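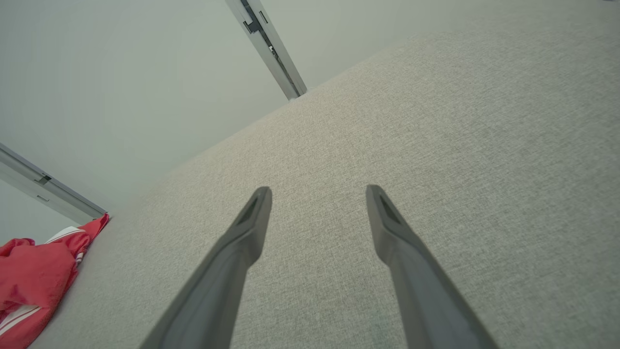

Ticket: Garment cell 2 – cycle stops at pick, operators asked to clear by hand
Site: Falau, returns and refurbishing floor
Reported by: second shift
Priority: Medium
Status: Closed, with one follow-up

Problem as reported
Arm goes to the pick position, opens, waits, then posts fault 66 (no item confirmed). Operator presses Resume and the cycle usually continues. Twelve stops logged on one shift in October. Operators have started staying at the cell to press Resume, so the folding table next to it is short one person.

Environment
Arm controller: Kimaro, current release
Pick software: Lillico
Work orders and operator screen: Femon
Work surface: padded, light gray woven cover

Log

06:40 Fault reproduced on the first batch. Gripper open over the cover. Lillico had returned a pick point on bare fabric with the garment lying to the left of the fingers. Controller behaved correctly. Not a hardware fault.

07:15 Checked finger travel and homing. Both in tolerance. No change made.

08:05 Compared pick points against saved images. The bad points fall on brighter parts of the cover. Threshold for "item present" had been lowered during the last update to catch pale shirts. At that setting the weave of the cover can score as an item.

08:50 Threshold restored to the previous value. Red and dark garments pick normally. Pale garments are now sometimes missed and go to the manual lane – expected, see below.

10:20 Operator comment, copied from the Femon notes field: "Before the arm we sorted and folded. Now we sort, fold and watch the arm. If it needs watching, put that on the staffing sheet."

10:35 Agreed with shift lead. Fault 66 no longer holds the cell. After 2 failed picks the item is skipped and a line is added to the manual lane list. Screen shows a yellow banner, no buzzer.

13:30 Ran through to the end of the batch. No holds. Manual lane received pale items only.

Resolution
Threshold rolled back. Skip rule enabled in Femon. Resume button remains for real stops (guard open, overtravel) and should not be used to clear fault 66.

Staffing change
The cell does not need a person standing at it. The manual lane does need someone during pale batches, and that time is to be booked as folding under the usual code. Staffing sheet updated by the shift lead.

Follow-up
Darker cover requested for the work surface. Retest pale shirts once fitted. New ticket to be opened against Lillico if misses continue.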